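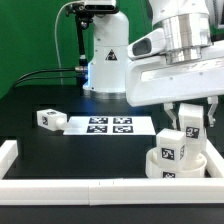 *By Ilgın Karabulut, Stornon Automation Lab, Pirville*
*To: Huguette Boyer, Bozkurt Equipment Fund*
*May 6, 2025*

## Status of the two-arm cell

The cell is running. Both arms are mounted, the camera on the bracket beside the standing arm is fixed in its final position, and the marker grid is down on the tabletop between them. The February report listed four open items: camera drift, finger wear on the working arm, cable routing at the standing arm, and movement of the border rail. Two are closed, one is closed subject to a further check, and one is still open. They are covered in that order.

## Camera drift

The February fault was a slow shift between the camera's view of the table and the coordinates used by the working arm. Over a full day of running the gripper would begin to close off-centre on the tagged blocks. Recalibrating cleared it, then it came back.

We first suspected thermal effects in the camera. Logging the calibration result every hour did not support this. The shift came in steps, and the steps lined up with fast moves of the standing arm. The bracket pole was clamped tightly enough to hold the camera but not to stop it rotating very slightly under vibration.

The work done:

- The clamp was removed, cleaned and refitted with a thin rubber liner.
- Clamp bolts were torqued to the value on the bracket drawing and paint-marked, so any rotation can be seen on inspection.
- The camera lead was given a slack loop, with no load on the camera housing.
- The calibration routine was changed to use all four markers in the grid. The old routine accepted three and gave no warning.

The last change matters more than it sounds. With three markers accepted, a hand or a gripper shadow over the fourth could produce a result that looked fine and was slightly wrong. The routine now stops and asks the operator to clear the view.

After the refit we ran the standing arm through its fast test moves and repeated the calibration at the end of each shift. No step was recorded. I consider this item closed.

## Finger wear

The fingers on the working arm are white printed parts, held with screws. The earlier set wore at the notch and picked up a small amount of play at the fastening. A new set was printed at Brurkinia from the revised drawing, with a thicker section behind the notch.

The new set has completed the 1,000-cycle pick test. Almost 20 picks in that run needed a second attempt. Most of these were in the first part of the test, before the gripper opening width was reset for the thicker fingers. There was no measurable play at the screws afterwards.

I am closing this subject to one more check at the end of the next period. Screw torque is now part of the weekly inspection. 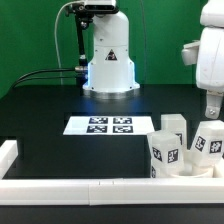
**Ilgın Karabulut**
Cell Maintenance Lead, Stornon Automation Lab

## Cable routing at the standing arm

The two black cables enter from the left side of the table and run to the connector near the base. In February they were tied to the bracket pole, and a sharp bend at the tie had started to mark the outer jacket on one of them. Both were replaced. They now run to the connector without a tie on the pole, and the bend is within the supplier's limit.

The thin grey cable is on a separate run and hangs down from overhead. We looked at moving it to the table side and decided against it. It would have to share the connector side with the other two, and keeping it apart makes fault-finding simpler. It is checked for clearance whenever the standing arm's travel limits are changed.

This item is closed.

## Border rail

Still open. The front rail is made up of segments, and the seam between them opens slightly when someone leans on the rail during loading. The rail itself does nothing for the arms' accuracy, but the operators use it as a reference when they set the marker grid back after cleaning. If the rail has moved, the grid goes down in the wrong place and a full calibration is needed.

Two fixes have been considered:

1. A joining plate behind the seam, screwed into both segments. Cheap, and can be done in place. It leaves the rail as the reference.
2. Locating pins in the tabletop for the grid itself. More work, as the tabletop has to be drilled and the cell taken out of service, but the rail then no longer matters.

I recommend the second and have asked for a drilling template. The joining plate can go on in the meantime.

## Test pieces

The current set is the round container and the tagged blocks, plus the pegged piece used for alignment. Tags are fixed to more than one face of each block so that a leaning or tilted block can still be read. Reading is reliable when at least one tag is clear of the gripper. It is less reliable when a block leans in the container and the finger shadow falls across the tag.

Moving the light has helped with shadow and made glare on the marker grid slightly worse. We are working through exposure settings before asking for any change to the lighting hardware.

## Maintenance schedule

| Task | Interval |
|---|---|
| Four-marker calibration check | Start of each shift |
| Wipe tags and marker grid, dry cloth only | Daily |
| Finger screws, torque and play | Weekly |
| Camera clamp, paint marks | Weekly |
| Cable jackets and connector seating | Every 100 running hours |
| Mounting ring bolts, both arms | Monthly |

Solvent wipes are no longer kept at the cell. One of the older block tags was smeared with one and had to be reprinted.

## Spending and next period

Spending is within the approved amount. The new cables came in under the estimate, and the difference has gone towards a spare set of fingers. The drilling work for the locating pins was not in the original budget. Huguette, I will send the quote separately and need your approval before the template is ordered.

The cell will be down for 8 working hours for the drilling, plus time for recalibration. Planned work after that is the repeat finger check, the exposure trials, and a written procedure for swapping the camera. The draft procedure is with the Pirville operators for comment.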